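Buying my second car in this country

In August I sold my old hatchback and started to look for another car. I have lived in Sollavstead for 3 years and this was my second time buying a car here, so I thought it would go faster. It took me the whole month.

The first car I bought in a hurry, from a man in Althorpe who was moving away. It had a good price and a very bad clutch. This time I wrote a list before I looked at any advertisement. I wanted a small car with five doors, a manual gearbox and a heater that works on the rear window. My wife added that the seats should not be white. I think she was right, because we have two children and both of them eat in the car.

I visited two dealers. At the first one the salesman was friendly, but every time I asked for the service book he began to talk about monthly payments. I do not like to borrow money for a car. I said this to him maybe four times, and then I went home by bus.

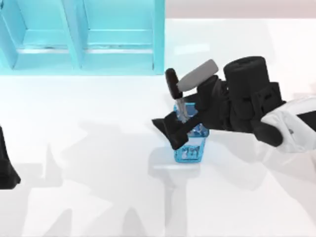 The second dealer was a small place on the road to Zavala. Archie Cairns, a colleague from my work, came with me, and I was glad of it. He looked under the car and into the oil cap, and he asked to start the engine before anybody warmed it up. I only know how to check the tires. We drove for half an hour, first in town and then on the highway, and I heard a small noise from the left front side when I turned.

The dealer said it was normal. Archie said it was a worn joint. They discussed this for a long time, quite politely, and in the end the dealer took 100 off the price and promised to change the part. I paid 2,000 in total, with a new inspection included.

I picked it up the next week and the noise was gone. The radio has one button that does nothing, and I still look for the fuel door on the wrong side. My daughter has already dropped a cookie between the rear seats, where my hand does not fit.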